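My old phone finally gave up in September, and after three evenings of reading spec sheets I went for the Marnari 4. I'm so happy with this thing! It's small enough to use with one hand, it has a real headphone jack, and the battery gets me from breakfast to well past midnight with some left over.

The screen is the part I keep going on about to anyone who'll listen. Colors look great, and I can read it at the bus stop in full sun — my last phone was basically a mirror out there. Typing is quick too, once you turn off the buzz on every key (Settings, Sound, all the way at the bottom).

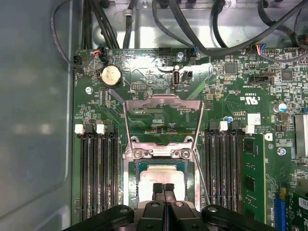
Ilgın Türkmen wrote in to say the speaker on hers is too quiet for podcasts in the kitchen, and that she'd wait for the next model if calls on speaker matter to you. Fair point! I use earbuds nearly all the time, so I hadn't noticed. I tried it last night with the tap running and yes, I had to lean in.

Switching over was easier than I expected. The transfer app pulled across 1,436 photos and all my contacts while I made dinner. It did lose my alarms, so check those before you go to bed. I was late for work the next morning.
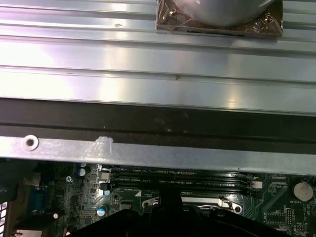
Filed under: Phones & Gadgets

A few of you asked about the case. It's the slim Halliday one in dark green, and it adds hardly any bulk. The buttons are a bit stiff through it, but they're loosening up. I paid $88 for the case and the Turberg charger together, and the charger is a keeper — fast, quiet, and the plug folds flat.
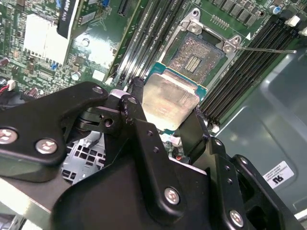 Lining up a processor over the open socket.

Next up is the camera. I'm taking it out to Grarnach for a long weekend and plan to shoot everything on the phone, night shots included. If there's a setting you want me to try, leave it in the comments!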